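公務員試験・採用試験の願書まわり 机の上でやること小ワザまとめ

急いで書いてます。申込みの締切が近い人向け。試験の中身の話はナシ、家の机でどう書類を片付けるかだけ。順番もてきとう。

■まず机を空ける

願書は机を全部使うつもりで。ノートPC、飲み物、昨日の郵便、ぜんぶ一回どかす。どかす先は床じゃなくてベッドの上がいい。寝る前にイヤでも片付けるから。

下敷きかシートを1枚敷く。色つきのほうがいい。白い机に白い紙だと、紙の端が見えなくて写真票とか切り離した小さい紙をなくす。私は受験票の半券をこれで一度なくしてます。シートの外には書類を出さない、と決めるだけでだいぶ違う。

ペン類はフタなしの浅い透明ケースへ。ペン立ては倒れる。あと中身が見えないと「あの細いほうどこ」が始まる。

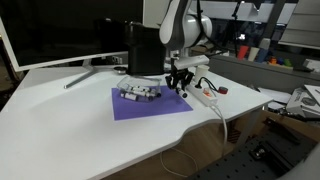 透明ケースにマーカー4本。シートの上が定位置。

使う筆記具はケースに入ってるものだけ。黒のボールペン(消せるやつは不可のところが多い、募集要項を見て)、下書き用の鉛筆、マーカー。それ以外は引き出し。マーカーは願書には使わない、要項のコピー用です。

■要項は印刷して塗る

画面で読むと絶対読み飛ばす。年齢のところ、学歴のところ、「〇〇に該当しない者」のところ。印刷して色を決めて塗る。

・締切と時刻
・送るもの
・資格の条件
・お金(手数料、切手)

4色。締切は日付だけじゃなく時刻も塗ること。ネット申込みは夕方で切れるところがある。郵送は「必着」と「消印有効」で全然ちがう。ここ間違えると終わり。

塗り終わったら冷蔵庫に貼る。机に置くと埋もれる。冷蔵庫がいっぱいの人は玄関のドアの内側。マグネットが付くドアならそのまま付く。

■写真

証明写真は先に撮る。いちばん後回しにされるやつ。撮影から6か月以内の指定が多いけど、3か月のところもあるので要項で確認。

切るときはカッターと定規。ハサミだと斜めになる。定規は金属の、裏に滑り止めのあるもの。なければ裏にマスキングテープを2本貼るだけでも滑らなくなる。

裏に名前を書くのを忘れずに。油性の細いペンで、筆圧かけずに。強く書くと表の顔にスジが出ます。ほんとに出ます。書いてすぐ重ねない。隣の写真にインクが移る。

のりはスティックのり。液体は波打つ。端まで塗って、上にいらない紙を当てて手のひらで押さえる。こすらない。両面テープでもいいけど、曲がったときに貼り直せないのであまりおすすめしない。

データで出す場合はサイズ制限に注意。スマホで撮ったそのままだと重くてはじかれる。縮小したものを別名で保存、元のは消さないでおく。

■清書

コピーを取ってから書く。原本にいきなり書かない。ダウンロード様式なら2枚印刷して、1枚は練習用。

住所の番地が枠に入りきらない問題。先に鉛筆で薄く書いて字数を見る。マンション名を小さくするか2段にするか、そこで決める。インクが乾いてから消しゴム。乾く前にやって全部のばした人、私です。

日付欄は最後。書いた日なのか出す日なのか、要項に書いてなければ出す日で揃える。元号か西暦かも、全部の書類でそろえること。学歴の年だけ西暦、とかやりがち。

字がへたな人はゆっくり書くより、枠の下に薄い線を鉛筆で引くほうが効く。線は後で消す。あと疲れたら休む。後半の志望動機だけ字が荒れてるのはけっこう目立つと思う。

間違えたとき、修正テープはダメなところがほとんど。新しい紙がいちばん早い。二重線でいいか迷って調べてる時間で書き直せます。

■ネット申込みのとき

途中で電源が落ちるのがいちばん怖い。バッテリーが古いノートは最初からコンセントにつないでおく。

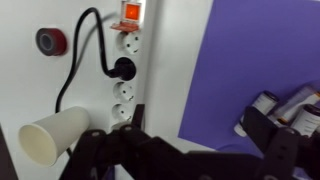 入力の途中で席を立つと時間切れでログアウトすることもあるので、志望動機みたいな長い文章は先にメモ帳で書いて貼り付け。改行が崩れるので貼ったあと一回読む。機種依存文字、丸数字とか、はねられるサイトあり。髙や﨑の人は特に注意、要項に「常用の字で」と書いてあることが多い。

IDとパスワードは紙にも書く。受験票のダウンロードで、また使う。そのころには確実に忘れてる。メモは要項の裏でいい。ただし冷蔵庫に貼るなら、来客の時ははずす。

完了画面はPDFで保存。メールは迷惑フォルダも見る。届かなかったらその日のうちに問い合わせ。受付番号は手書きでも控えておくと電話が早い。

締切の日の夜は重い。前の日までに。できれば朝に。

■ファイルの分け方

複数受ける人。クリアファイルを受験先ごとに1枚、色を変える。似た名前の書類がまざるのがこわい。県と市で様式がそっくりなのに微妙に違うとかよくある。

私の分け方

手前:これから出す
真ん中:出した、受験票待ち
奥:受験票あり

箱はなんでもいい。靴の箱を切ったので足りた。ふせんに締切を書いて上からはみ出させる。インデックスシールはいらない、はがしにくいし高い。

出したものは控えを必ず1部。面接で「書いたこと」を聞かれるので、面接カードと志望動機は特に。コピー代けちらない。コンビニに行くのがめんどうならスマホで撮っておくだけでもまし。明るいところで、影が入らないように真上から。

■封筒

角2。A4が折らずに入るサイズ。願書は折らない、と指定があることも。指定の封筒があるならそれを使う。

宛名は太めのペン。雨でにじまないやつ。赤で「受験申込」と書く指定があるところは赤ペンも用意。「行」を「御中」に直すのを忘れがち。

中身を入れる前に、チェックリスト。入れた後にもう一回開けるのがイヤなら封をする前に写真を1枚撮る。書類を並べて撮っておけば、夜中に「あれ入れたっけ」となっても見れば済む。

のりで封をして、乾いてから「〆」。セロテープは使わない。

郵便局の窓口で出すこと。簡易書留の指定があればポストは無理。木曜に出して週明け必着、みたいなギリギリはやめたほうがいい、土日の配達は種類によるので。控えの紙はファイルの「出した」に入れる。

■当日セットも同じ机で

受験票が届いたら、もうその日にまとめる。前日にやると足りないものが見つかっても店が閉まってる。

・受験票(写真がいるか見る)
・鉛筆、HB、削ったもの
・消しゴム2個。1個は落とす用
・腕時計。スマートウォッチは不可が多い
・上着
・会場の地図、紙で

鉛筆は輪ゴムでまとめてキャップ。キャップがなければアルミホイルをくるっと巻けば芯が折れない。体力試験がある職種は、室内用の靴を別の袋に。靴ひもは家で一度ゆるめて結びなおす。古いのは切れます。

袋の外にふせんで中身を書いておくと、朝はふせん見るだけで出られる。

■片付け

終わったらマーカーはケースに戻す、シートは拭く。インクの裏うつりは消毒用アルコールをティッシュにつけて軽く。シートの素材によっては色が落ちるので端っこで試してから。

要項は合格発表まで捨てない。発表のあとの手続きが最後のページに書いてあったりする。

追記:証明写真の余りは願書のファイルに入れっぱなしにしないほうがいいです。次の申込みの時に探す。ケースのほうに封筒ごと入れとく。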